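Wenach Play Library – Minutes of the Sorting Meeting
May 7, 2021
By Hooman Parsa

Cyprian Borkowska chaired. I took notes. The February minutes were accepted with one correction: the mixed tray was approved as a trial, and the word "permanent" should not have been in there.

1. The mixed tray

Cyprian reported that the wire-mesh tray is being used as agreed, with balls, cans, bottles, cloths and small blocks all in together, and the three boxes with the red, blue and yellow tops next to it on the green cloth. The idea, as before, is that kids pick a thing out and decide which box it belongs in. He feels it is going well. Asked what "well" meant, he said the kids seem to like it.

I said I'd want more than that before we spend anything. A kid who likes squeezing a spiky ball has not learned to sort recycling. Cyprian said squeezing comes first.

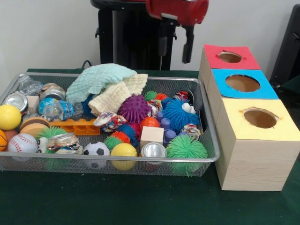

There was a long discussion of what the colors mean. The handout from Zhuravel says red is for toys. The card we printed ourselves says red is for cans. Both are still being given out. Agreed that one of them has to go, and Cyprian will pick which by the next meeting. I asked for it to be noted that this was also agreed in February.

Also raised: whether the round openings are big enough for the larger balls. No one had tried all of them. The paper around the holes has slightly ragged edges and I doubt it will last the summer. Cyprian thinks tape will do it. To be tested before anyone buys tape.

2. Cans and bottles

Several parents have asked if crushed cans are safe for small hands. Cyprian says he checks each one for sharp edges. There is no written record of these checks, so for our purposes they didn't happen. A sheet will be started.
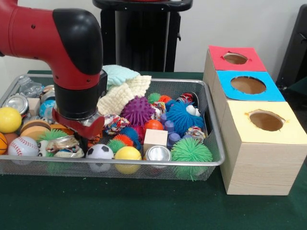
The suggestion to swap real cans for plastic copies was turned down. It would defeat the point, and the Andedis quote was $254 before shipping. I would be surprised if shipping was small.

3. Cloths

The knitted ones, mint green and cream, fit none of the three categories on either card. Cyprian would like a fourth box for fabric. I think we should find out if three boxes work first. Left open.

4. Kivolden grant

Up to $500 is available. The form asks us to show "measurable gains in sorting confidence" – neither of us could say how that would be measured. Cyprian will draft something in under 60 lines. I will read it before it goes out, and I'd like it to make no claims about the planet.

5. Other business

Foam balls to be wiped down after each session, including the soccer one. Two people on the cleanup list have not answered messages and will be taken off.

Actions: Cyprian – color card, can sheet, grant draft. Hooman – test the openings with every ball in the tray, ask Andedis about shipping.

Next meeting when the color question is settled.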